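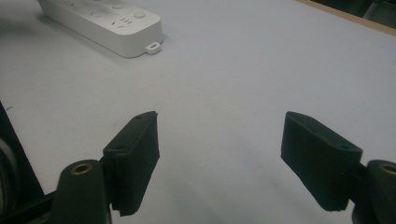 **Figure 7.1** Open gripper fingers over a tabletop, with a power strip lying farther away.

# Chapter 7: Unplanned Loss of Grip

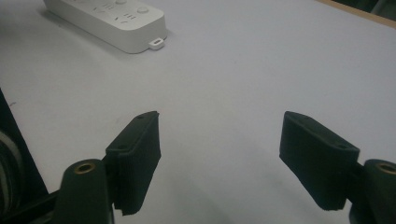

*Hedvika Sýkora*

In August, a gripper at the Akcombe training laboratory opened without a command and dropped a steel test block. The operator was not injured. The log showed 632 completed cycles before the fault, and no warning had been recorded.

The inquiry, led by Darius Sârbu, traced the fault to a worn connector - a part that the laboratory's inspection schedule did not list. Each time the contact failed, the controller restarted and returned the fingers to their open position. The default had been chosen for ease of setup.

This chapter examines how a gripper should behave when power or signal is lost. Section 7.1 defines safe states. Section 7.2 covers the inspection of cables and connectors. Students should review the lockout procedure in Chapter 5 before they begin the laboratory work.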